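Collecting demonstrations for the Calcombe kitchen task

Our part of the project was to prepare the training examples for Wivo, the policy that the other half of the group is training. All examples come from the simulator. In total we recorded 973 episodes, and after checking we kept 458 of them.

The kitchen layout has a marble counter, an oval plate, a wire basket and a few other objects. At first we saved only the joint values and the final result. This was a mistake — when an episode looked strange in the numbers, we could not say why. From December we also stored camera views, and the labelling became much easier. One example is the pose of the red object on the plate, which we now write down for each saved view.
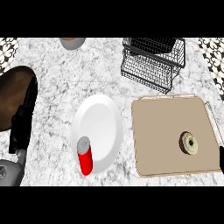
Upright on the plate.
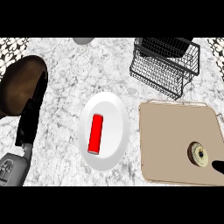 Lying on its side, in the left half of the plate.

Yesenia Xolalpa wrote in her review of our draft that 458 episodes is too few if both poses must be learned, and she asked why we did not keep the failed attempts with a separate label. We agree with the second point. The rejected episodes are still on the Lorer disk, and we will label them before the next training run.

For the first point, we plan to reach 2000 episodes, with the start pose chosen at random. The checking is still done by hand — it is the slowest part of our work.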